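The Packing Table: What Is Changing in Small Goods 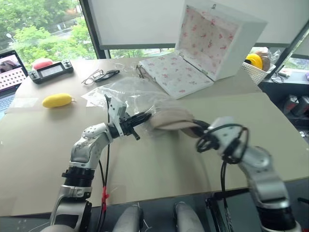
When the small goods room at Mornell moved over to gift sets last February, the packing side got bigger and the number of people on it stayed the same. Most of what goes out of that room is soft, light, and awkward to hold. A person can learn to bag it in a morning. After a few months of doing it all shift, the same person can usually tell you which thumb hurts.

That was the starting point for the bagging project, which has now been running long enough that people in other departments have begun to ask about it. Agnes Magnusson, who runs the room, asked for space in this issue to go over what the two-armed robot does, what it does not do, and what is different for the packers. What follows comes from her notes and from talks with the people who work there.

What the job is

Bagging sounds like one task, but the packers break it into several. You pick up a bag and get it open. You hold the mouth of it while the other hand brings in the item. You push the item down far enough that it stays, and you get your hand back out without pulling the item along with it. Then you flatten the bag and close it.

For a person, the second hand does most of its work without any thought. For the robot, both arms have to be doing the right thing at the same time. One gripper keeps hold of the plastic while the other handles the fabric. Clear bags are hard for it for two reasons. They are difficult for a camera to see, and they change shape every time they are touched.

"I used to say the bag was the easy part," said Milagros Benítez, who has packed here for 11 years. "Then I had to show somebody how I did it, slowly, and I could not explain what my left hand was up to."

She has spent a good deal of time since then showing people what her left hand is up to. The robot learns the motion from examples, and the examples come from packers. A packer guides the arms through the job, the motion is recorded, and then it is done again with the bag lying a different way. Items are swapped so that it does not learn only one shape. Everyone who has done this work says it is tiring in a different way from packing. It asks for more attention and much less grip.

What it does well and what it does not

Agnes was clear that she did not want this item to read like a sales brochure, so here is the plain version.

The robot is slower than a person. On a good run with one kind of item, it keeps a steady pace and does not need a break. On a mixed tray it stops more often. A bag that sticks to itself will stop it. Two bags that come up together will stop it. If an item catches on the edge of the opening, the robot may try again by itself, or it may wait for someone to come over. The people in the room now know the difference between a pause where it is sorting itself out and a pause where it needs help.

It does not pack anything fragile. Eyeglasses and anything else that scratches or bends are packed by hand, and there is no plan to change that. Fabric-lined boxes are also done by hand. The lining marks easily, and the person closing the lid is the last one to look inside before the box goes out. Fereshteh Bahrami, who does most of our final checks, asked for that step to stay with people, and it was agreed early on.

Out of the last 100 fabric items run through the robot in a test, 10 had to be pulled and bagged again by hand. Most were not in far enough. That is better than it was in the winter and it is still too many. Agnes would like it lower before the robot is used on a full shift.

What it changes for the packers

The first question at the first meeting was about jobs. The answer given then has held so far. No one has been let go, and no one has lost hours. Two people have moved from full-time packing to a split week, with part of their time spent on recording and on looking after the robot. Both asked for it.

The second question was about pay. Looking after the robot was not in anyone's job description, and for the first weeks people did it at the packing rate. Florencio Sarmiento raised this, and he was right to. The split-week jobs now have their own grade, and the difference was paid back to the date each person started. The new grade is written down and posted next to the schedule. Anyone who covers for one of those two people for a full shift gets the higher rate for that shift.

The third matter did not come up at the first meeting, and it has turned into the one people talk about most. Packing used to be a place to talk. There were people on both sides of the table, hands busy, and the day went by. With the robot at one end, the tables were moved, and some people ended up working with their backs to each other.

"It was quieter and I did not like it," Milagros said. "You would not think a table matters that much."

The tables have since been turned so that the hand-packing stations face each other again. The robot has the place by the window. There was some worry that daylight would throw off the cameras. It does cause trouble on bright days, and pulling the blind down further helps. Florencio would like a proper shade put in. A request has gone to the building office, and we will report back when there is an answer.

Hands and wrists

Part of the reason for starting with soft goods was strain. Pinching and pushing into a bag is the same small motion over and over, and it was behind a good share of the complaints to the health desk from that room.

It is too soon to say much. Saturnino Villanueva, who handles health and safety for our building, has been asking packers the same short set of questions at the end of each month. He says the answers from the two split-week people are better. He also says that two people are not enough to tell you anything, and that one of them took up swimming in the spring. He plans to keep asking through the end of the year. Please answer him, even if your answer is that nothing has changed.

He also wants to remind everyone of the rules around the table. Do not reach between the arms while they are live, even if the item is about to fall. Let it fall. Use the stop button first and wait for the arms to settle before you touch a bag. Keep sleeves, lanyards, and badge cords tucked in. Leave the cables on the arms alone. If one looks like it is rubbing or pulling, tell Florencio, and do not tape it yourself.

One more request, this one from Agnes. Scraps of plastic film need to be picked up at the end of each run. They are hard to see on the board, and a gripper that picks one up by mistake may need to be cleaned before it will hold anything properly.

What comes next

The plan for the rest of the summer is modest. The robot stays on fabric items only. Recording goes on in the mornings, when the room is less busy, and any packer who wants to try it may ask for a turn. You do not need to be good with computers. Several of the best recordings so far came from people who said they were not, and Agnes thinks that is because they worked the arms the way they work their own hands and did not try to help the machine along.

There has been talk of a second robot. No order has been made. Agnes said that if it does come up again, packers will be told before the decision and not after it, and that the table layout will be worked out with them first.

An open session for staff from other departments will be held in the small goods room on 2021-07-08, during the afternoon break. You can watch a run, try bagging one item by hand next to it, and put questions to Milagros and Florencio. Space in the room is limited, so please give your name to the front desk if you plan to come. Closed shoes are required past the yellow line.

Questions about the new grade or the split-week schedule should go to Agnes directly. Questions about strain, or about anything near the table that does not feel safe, should go to Saturnino, and they do not have to wait for the end of the month.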